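Fludusum Cable & Charger Exchange
Frequently Asked Questions

What do you do, exactly?
We take in the cords, charger blocks and power strips that people in Tornville no longer want, sort them, test them, and give the working ones back out to anyone who asks. Last year that came to 2,672 items in and rather fewer out, which tells you something about the town's drawers.

Where are you?
In the back half of the old El Sherbiny furniture store, entrance on the parking lot side. The front half still says "Closing Sale" in the window. It has said that for longer than we've been here.

Do I need an appointment?
To drop off, no. To have a household sort done with you at the table, yes. Those run an hour and fill up fast in August, when people are moving and discover what has been living behind the couch.

What will you take?
Phone and tablet chargers, USB cables of every generation, laptop power supplies, extension cords, power strips, lamp cords with the lamp or without. Wind them loosely, please. A cord pulled tight around its own plug breaks right where it leaves the plug, and then you have brought us a nice long piece of trash.

What won't you take?
Anything scorched, anything with bare wire showing, holiday lights (we tried, once), loose batteries, and car batteries, which people keep leaving at the door at night as if we were an orphanage.

Do I have to untangle it all first?
No. Untangling is most of what we do. Bring the shopping bag as it is.

How do you untangle a really bad one?
Lay it on a table, flat, with nothing else on it. Find a plug. Any plug. Loosen the whole knot outward from the middle before pulling anything, then follow your one cord back through with your fingers, plug end first. The rule at our tables is no tugging for the first five minutes. Nearly all knots are just loops that somebody pulled on, and you were probably the somebody.

Charger blocks come off their cables before you start, if they come off. A block on the end of a cord will catch in every loop it meets.

How should I set up a charging spot at home that doesn't turn into a nest?
One power strip, placed where you can see it. If it's behind something you'll never unplug anything from it, and in two years you'll be on your stomach with a flashlight. Leave one outlet free for guests, who always arrive at four percent. Then put out only the cords you use every day and let the rest live elsewhere, in a box with a lid.

Length matters more than people expect. A ten-foot cable on a nightstand means nine feet of cable with nothing to do, and it will find something. Buy short for the desk and long for the couch.
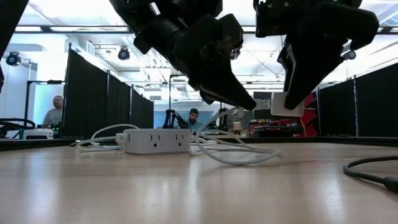

If you must keep a long one, coil the extra in loops about as wide as your hand and hold it with a strip of hook-and-loop tape. Twist ties work too, though they do look like bread.

Is it all right to plug one power strip into another?
No. We get asked this more than anything else, usually by someone who has already done it and is hoping for a different answer. Plug the strip straight into the wall. If you need more outlets than that gives you, talk to an electrician, and keep heaters, toasters and anything else that makes heat off strips altogether.

Can I run the cord under the rug?
Also no. We know it looks better.

How do I know which charger goes with which thing?
Read the small print on the block. It's gray on white and roughly the size of an ant's eyebrow, so take a photo with your phone and zoom in. You are looking for the output line. For laptops and anything with a round plug, the voltage should match what the device asks for, and the amps should be the same or higher. A plug that fits is no proof of anything. If you can't read the label, bring the device along and we'll look at it with you.

Should I label my cords?
Yes, at the end that goes into the strip, where you'll be squinting at it. A fold of masking tape and a pen will do. Write what it powers, "router" or "lamp by door." A label that says "IMPORTANT" will mean nothing to you by spring. Asmaa Belkadi, who started the exchange, owned one that said "do not unplug!!" for six years and finally traced it to an aquarium she had given away.

How many spare cables should I keep?
Our suggestion is 3 of the kind you use most and one of each of the others. People get upset about this number. You are allowed to keep more, of course, but then please don't tell us you have a clutter problem.

What about the cord I can't identify?
Put it in an envelope with the month on it. If nothing in the house has stopped working after a year, bring it in. We have a bin for these. It is our largest bin.

Do you sell anything?
Envelopes, tape, and the Nananis cord box, a plain lidded box with a slot at each end that a local workshop makes for us. It hides a six-outlet strip and its plugs. It doesn't make you tidy - you can stuff a tangle into it perfectly well, and several customers have.

Can I get a replacement cable from you for free?
If we have it, yes. Tell us the device and the length you want, or bring the dead one along. Up to 3 items per visit. The limit was brought in for one gentleman and he knows it.

What happens to the broken ones?
They go to a recycler for the copper. Plugs with good casings are sometimes kept for the school repair class, which likes to cut things open.

My partner says all of this is unnecessary. What do I tell them?
Ask them to find the camera charger. Time it.

How busy are you this year?
We had logged 3,906 items at last check, so please be patient with emails. The desk is open from ten until two, and if the door is locked we've gone for lunch. Leave the bag inside the vestibule, not on the step. And no car batteries.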